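I met the woman who runs Perley on a Saturday, in the back kitchen, while she fed her sourdough starters. She began with one jar. "Then a friend gave me a bit of hers, and it smelled completely different, like green apples, and that was me done for!" She bakes for the café next door now, 133 loaves in a good week, and still gets up at 4.

I asked whether old starters really taste better (I'd always believed it). She laughed at me. "People tell me theirs goes back to 1831. Lovely story. It's eating this week's flour, though, same as mine." 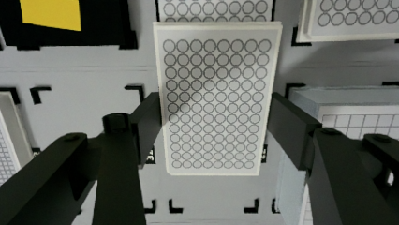 Flour is what she'd much sooner talk about. She swears by a coarse rye from Jisari and says most beginners feed too little and too late. Yeasts and bacteria share the jar, and she'd love to have each one tested separately. "Give me one of those plates with the rows of little round wells, a different starter in every one, and I'd be happy for a month." For now she goes by smell. She let me sniff the rye one, which was sharp and a bit like yoghurt, and sent me home with a spoonful in a jam jar.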